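Stindeo Bout Records: data card

Summary
Stindeo is a table of amateur wrestling and grappling bouts, compiled from the score sheets of the Bisbridge and Gerkala clubs. It holds 578 bouts fought over 3 seasons. Each row is one bout, with both competitors shown by number only.
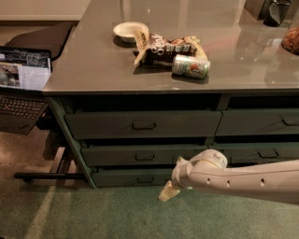

Fields
bout_id, season, club, weight_class, takedowns_a, takedowns_b, control_seconds, result, referee_note

Control time was entered from the referee's sheet and has not been checked against video. It is missing for 188 bouts, all from the first season, when the Gerkala sheets had no column for it. Missing values are left blank and should not be read as zero.
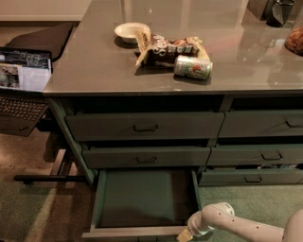

Known limits
Bouts stopped through injury are marked "stopped" whatever the score at the time. Weight classes follow the Cunha league table and do not match those used elsewhere.

Use
The records may be used freely for study and club planning. They must not be used to rank or select individual competitors. Corrections are taken in each October and appear in the next release.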